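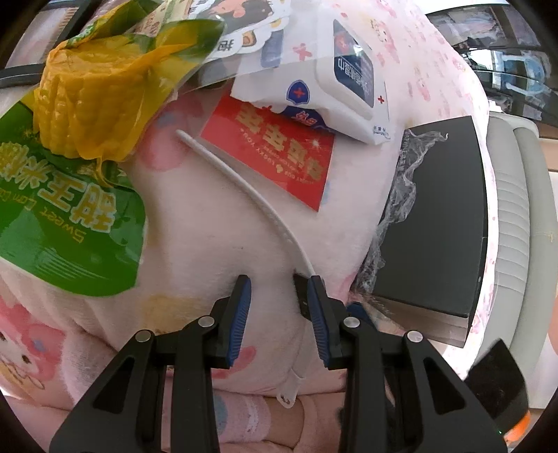

When the Feeder Trips

Plokmont lost its water pressure 82 minutes after it lost its electricity. The order of those two events is the subject of a report released on Tue 27 January by the town's utilities office, and it explains why the outage last October was harder to end than to start.

The fault itself was ordinary. A cable joint failed on the Pliltari feeder, one of 3 medium-voltage lines that leave the Tolano substation. Protection relays opened the breaker as designed. The load should then have moved to the neighboring line through a tie switch on Eglītis Street, but the switch did not answer the remote command. A crew was sent to close it by hand.

By that time 1,473 customers were without supply, among them the pumping station on the hill. The station has a backup generator, which started and then shut down on a low-fuel alarm. The hill reservoir carried the upper districts until it reached its minimum level, and the valves closed.

"The alarm was correct," says Priit Luik, the engineer who wrote the technical section of the report. "The tank had been used for a load test and was not refilled. The test log has a line for fuel level after the run. It was left blank."

Traffic signals on the feeder went dark too. Police directed vehicles at seven intersections, and the crew bound for Eglītis Street spent part of the outage in the resulting line of cars. The report recommends a second set of switch keys at the fire station, which is closer.

Dalia Tazi runs the dispatch desk for the utilities office. Her main concern is the tie switch. Its radio unit reported a healthy signal throughout the evening, but the motor that moves the contacts had seized - a condition the radio does not measure. Similar units are installed elsewhere on the network. Until October they were inspected by sight and never operated under command.

"We were testing the radio," Tazi says. "Now we open and close the switch."

The cable joint has been sent to a laboratory. Its results are not in the report, and the section on cause ends with a note that it will be updated. Work on the replacement motor is scheduled for a night shift, with the Pliltari feeder supplied from the west side while the switch is out of service.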